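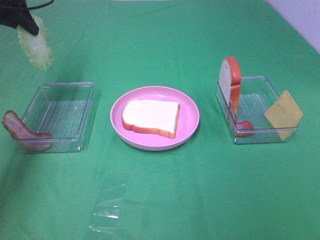 Page last changed in December, 4:40 p.m.

Urmila Thakur won't let me touch the cloth. It's green, it wrinkles if you breathe near it, and she has spent the morning getting the gripper to sit right over it - so I keep my hands in my pockets and watch the lettuce.

The arm at Pondov makes toy sandwiches, or parts of them, and Urmila is the one who keeps it fit for work. Every 100 grabs she wipes the fingers down. At 2,000 she checks the cable for wear and runs the zero routine again, all 13 steps (I lost track at the second!). Lettuce is her test piece. Bread is easy, she tells me, but a frilly leaf shows up a sloppy grip right away.

Teodor Ghiță wrote the routine and still gets phone calls over step nine. Urmila called him twice while I was there, and the second time they mostly talked about lunch.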